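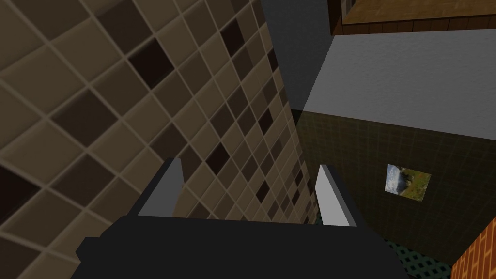 3.2 Grout joint sampling and water uptake

Floor sections were taken from two sites, Skekholm and Graltberg, both of which had been tiled with a cement-based grout of the same nominal mix. Joints were cored after the surface had been cleaned with deionized water and left to dry overnight in the laboratory. Cores with visible cracking were set aside and are treated separately in Section 3.4. The remaining 54 cores were weighed, sealed on the sides with paraffin, and placed with the lower face in contact with a shallow water bath.

Mass gain was recorded at fixed intervals over 6 hours. The slope of mass gain against the square root of time was taken as the sorption coefficient, following the procedure of Alcaraz and Lui. Early readings depart from a straight line in most of the Graltberg cores — an effect also reported by Carrasco for joints with a high share of fine sand — and the first two points were therefore left out of the fit.

Figure 2. Tiled surface with a two-finger gripper, fingers apart (computer rendering).

Bulk density was measured on separate material from the same joints. The highest value, 1,831 kg per cubic meter, came from a Skekholm core taken near an outer wall. Density alone did not predict sorption well. Joint width had a clearer effect, with wider joints taking up more water per unit area at both sites. Whether this reflects poorer packing during placement or faster drying in the first days after installation can't be settled from the present data. Curing records were available for Skekholm only, and they don't list humidity.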